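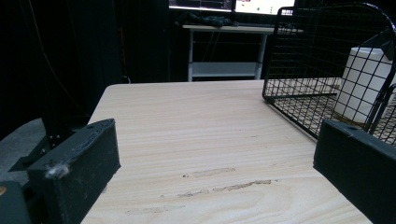 Schrammen auf einer hellen Tischplatte mit Holzmaserung.

Neues Reparatursiegel für Möbel: viel Versprechen, wenig Kleingedrucktes

Der Möbelhändler Gralness will ab Dezember ein eigenes Siegel für »langlebige Oberflächen« einführen. Tische und Kommoden, die es tragen, sollen laut Unternehmen auch nach Jahren im Alltag »wie am ersten Tag« aussehen. Kratzer bessert der Händler nach eigenen Angaben kostenlos aus. Wer die Bedingungen liest, darf daran zweifeln.

Grundlage des Siegels ist ein Test, den die Firma Trotix im Auftrag von Gralness vorgenommen hat. 236 Möbelstücke wurden dafür geprüft, 70 Prozent bestanden. Welche Belastung die Oberflächen aushalten mussten, steht in der vierseitigen Zusammenfassung nicht. Den vollständigen Bericht gibt Gralness auf Nachfrage nicht heraus und verweist auf »Geschäftsgeheimnisse des Prüfpartners«. Trotix wiederum verweist auf Gralness.

Auch die kostenlose Ausbesserung hat Grenzen. Sie gilt nur für Schäden, die bei »bestimmungsgemäßem Gebrauch« entstehen. Ausgenommen sind unter anderem Spuren von Geschirr, Schlüsseln, Haustieren und Spielzeug. Was an einem Esstisch dann noch als bestimmungsgemäß durchgeht, lassen die Bedingungen offen. Wer einen Schaden meldet, muss zudem die Anfahrt zahlen, rund 40 Euro — ein Betrag, für den es im Baumarkt schon eine ganze Reihe Wachsstifte und Retuschierstifte gibt.

Die Verbraucherinitiative Sover hält das Siegel in dieser Form für »wenig aussagekräftig«. Ein Zeichen, das der Verkäufer selbst vergibt und dessen Maßstab er nicht offenlegt, helfe beim Vergleich im Laden kaum weiter. Die Initiative rät, sich vor dem Kauf schriftlich geben zu lassen, ob eine Platte massiv, furniert oder beschichtet ist. Davon hänge ab, ob sich eine Schramme überhaupt abschleifen lasse.

Gralness weist die Kritik zurück. Man habe das Siegel »im Sinne der Kundschaft« entwickelt und wolle die Bedingungen nach vier Monaten überprüfen. Ob die Ergebnisse dieser Überprüfung veröffentlicht werden, konnte das Unternehmen nicht sagen.

Der Konkurrent Kinsella plant nach eigenen Angaben ebenfalls ein Siegel. Einen Termin gibt es noch nicht, einen Namen schon: »Kratzfrei Plus«.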